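Cold tea, white desks and a very small fridge

Aishwarya Venkataraman has eleven minutes before her next call and spends the first of them looking for a pen. She runs the drinks side of things at Prullmont. Not her job title. She does the ordering, the wiping down, the arguing about shelf space.

"It started with tea," she says. "People wanted it cold, in a bottle, with a lid. Mugs and keyboards, you know how that goes."

The budget was 100 a month and then it was 800, and somewhere in between Plundden started delivering to the door. She won't say what they charge. The bottles live in the fridge until someone wants one, then out on the white tables, lid on. That last bit is a rule. She picked green caps because you can spot them from accross the room.

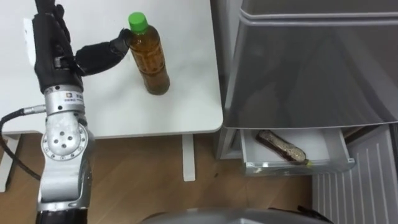 Gyu-bin Won thinks the lid rule is a fuss over nothing, and that a decent coaster would have done the same job for less money. Venkataraman has heard it. "He's welcome to buy the coasters."

So, the fridges. Two of them, one tall, one mini. The tall one came first, second-hand, from Irnetti when they cleared their old kitchen. It goes against the back wall and it isn't moving again. "Took us a whole June afternoon. Scratched the lift. I still get emails."

The tea? Plain, no sugar, brewed by the supplier. She tried a peach one in spring and most of it went down the sink. "Too sweet. Smelled like shampoo."
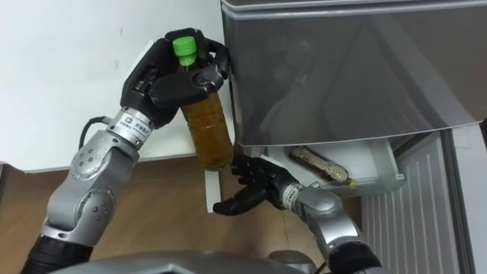
Tea at Prullmont, green cap on.

The mini fridge was the argument. It sits under the far corner of the long desk, where the desk turns, and you have to bend for it. She likes that. Others dont. But the corner was dead space, she says, good for shoes and lost chargers, and the door has room to swing out over the floor.

And the floor. Herringbone, wood, her favourite thing in the room. She keeps a cloth nearby for spills and has a quote for resealing, 700, sitting unsigned in a drawer.

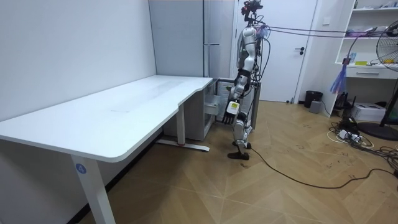
Bending gets old by the afternoon, according to Won, and he would lift the little fridge on to a stand tomorrow if anyone let him. There was a sketch from Escobedo once, with the desk end raised to make room. Venkataraman turned it down in a single line.

"What would I change? The desk tops. White shows everything. I wipe them at four and by five there's a smudge." She is already standing. Phone's going. "Ask me about the ice trays next time."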